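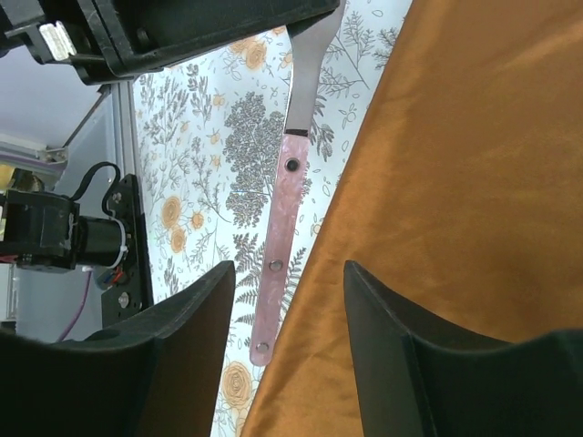
Reader reply from Sarkotano, asking whether riveted handles can go through the dishwasher if the detergent is mild. Short answer: no. Long answer is this thread, on hard water and what it does to a kitchen.

**1/ Measure first**

Hardness is dissolved calcium and magnesium. My tap reads 106 mg/L as calcium carbonate. That is moderately hard. The utility report gives one figure for the whole district, so test your own tap. Strips are fine. Take the sample cold, after a minute of running.

**2/ Where scale forms**

Heating drives off carbon dioxide and calcium carbonate drops out. Kettles, water heaters and the dishwasher element get it first. Cold lines get very little.

**3/ Dishwasher settings**

Most machines with a built-in softener ship on a middle setting. Mine is an Ogura and had been on the factory number for 9 months. The table in the back of the manual is in grains per gallon. Divide mg/L by 17.1.

**4/ Salt**

Coarse softener salt only. Table salt has anti-caking agents that clog the resin. Run a rinse straight after filling – spilled brine pits steel.

**5/ Hand washing**

Knives, anything riveted, anything with a glued joint. Wash, rinse, dry with a towel right away. Spots on a blade are mostly mineral left by evaporation. 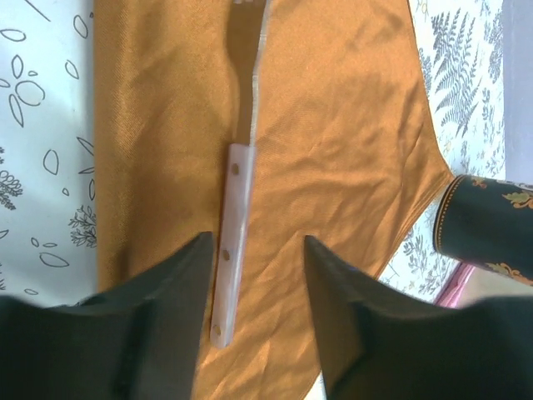 **6/ Descaling**

Citric acid, 5 percent by weight in warm water. Leave 20 minutes, drain, rinse twice. Keep it off marble and never mix it with bleach.

**7/ Filters**

The Stevine pitcher took my reading from 106 to 51 with a new cartridge. The Nernov faucet unit is carbon only and made no difference to hardness. It does remove the chlorine taste.

**8/ Next**

I retest on Friday with the same cartridge and will post the number under this one.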